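## What is a tablecloth for?

A tablecloth is a big piece of fabric that covers a table. It keeps scratches and crumbs off the top, and it changes the colour of a whole room.
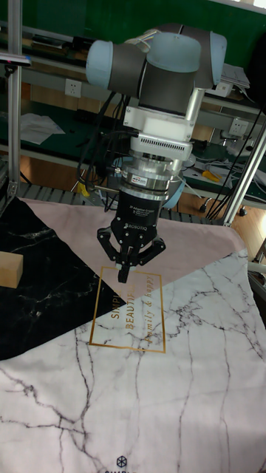
Long ago, patterns were woven in, one thread at a time. Now most patterns are printed. A printer can copy nearly anything, even stone.

Marble is a rock with thin lines running through it called veins. A real marble tabletop is heavy and cold. Cloth with a marble pattern folds up and fits in a drawer.
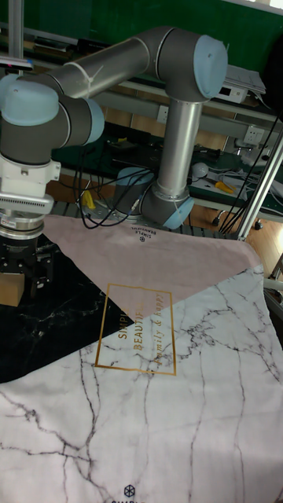 Designers also pick shapes. Triangles and slanted stripes make your eye move across the table.

**Try it:** draw a cloth on paper using 3 colours. Put your shapes down first, then add the veins with a fine pencil.
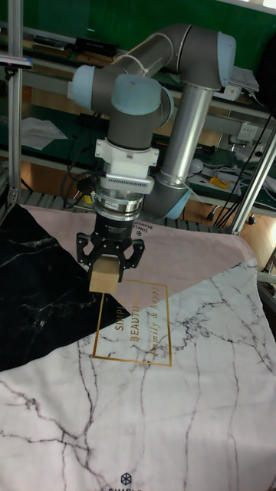
Colours look different depending on what is beside them. Pale wood, like a small block, is easy to see against black marble print. Set one on your drawing and move it from colour to colour.

*Words by Parveen Siddiqui*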